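The Level at Garkness

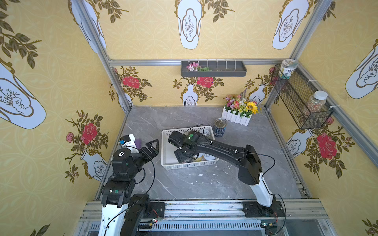
Marble-patterned tabletop, yellow patterned wallpaper.

The gauge at Garkness was read at six each morning. The reader wrote the level in the left column, the rainfall in the right, and initialed the line. On the first day of February the level was 300 and the rainfall was nil.

On the second day the level was 305. The rainfall was nil.

The procedure for an unexplained rise filled a page and a half of the Limico manual. The reader checked the float, the chain and the datum plate, found no fault, and entered "no fault." She telephoned the Trulard sluice. The Trulard sluice was shut and had been shut for 40 days.

By the end of the week the level stood at 340. She walked the bank as far as the Macapagal weir - 3000 paces, by the manual - and put her hand in the water. It was salt. The sea was two days away by train.

The manual had no column for salt. She ruled one in pencil, to the right of the rainfall, and wrote "yes."

The district office returned the sheet with the new column struck out and a note asking her to use the approved form. She copied the figures onto the approved form. At six the next morning the level was 345, and a gull was standing on the gauge house roof. She entered the level. Under rainfall she wrote "nil," and initialed the line.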